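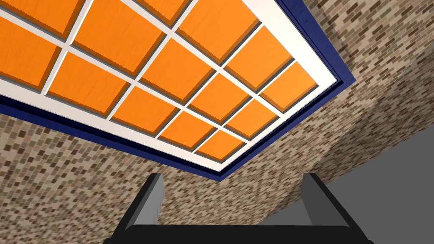 Runia (software)

Runia is a software package for planning and control of robot arms with a two-finger gripper. It is developed by the company Hoto and is used mainly together with Sampaio, a simulator from the same company. The package includes a motion planner, a control loop for the arm and the gripper, and a set of tools for replaying recorded runs.

Background

Work on Runia started as an internal tool at Hoto, where the planner and the simulator were at first one program. They were separated in version 2, so that users could connect the planner to another simulator or to a real arm. The present documentation is dated September 26, 2024.

Wrist view

Runia can read images from a virtual camera fixed at the wrist of the arm. In this view the gripper fingers stay at the bottom of the image while the room changes behind them. When the wrist is turned upward, the camera may show only walls and ceiling, for example brick-textured walls and a ceiling fixture with orange panels in a white grid. The open fingers are still visible in such a view, but no work surface has to be.

For the perception module this is a difficult case. Repeated patterns, such as small bricks or equal square panels, give many similar points, and the program can match a point to the wrong neighbor. Runia therefore compares each image estimate with the joint angles of the arm. If the two do not agree, the joint angles are used and the image is marked as "unsure" in the log.

Planning

The planner works in joint space and searches for a path without collision. It keeps 8 candidate paths in memory and chooses the one with the lowest cost. The cost is made of path length, distance to the joint limits and — if the user turns it on — the time in which the target is outside the camera view. This last term makes the motion slower, but it reduces the number of upward views.

Tools

The replay tool shows the wrist image beside the planned path and the finger opening. A run can be stopped at any step and continued with other settings. The Willerach test set, which is delivered with the package, contains 3630 recorded runs in nine simulated rooms. Changes to the planner are checked against this set before a release.

See also

Motion planning
Robot simulator
Visual servoing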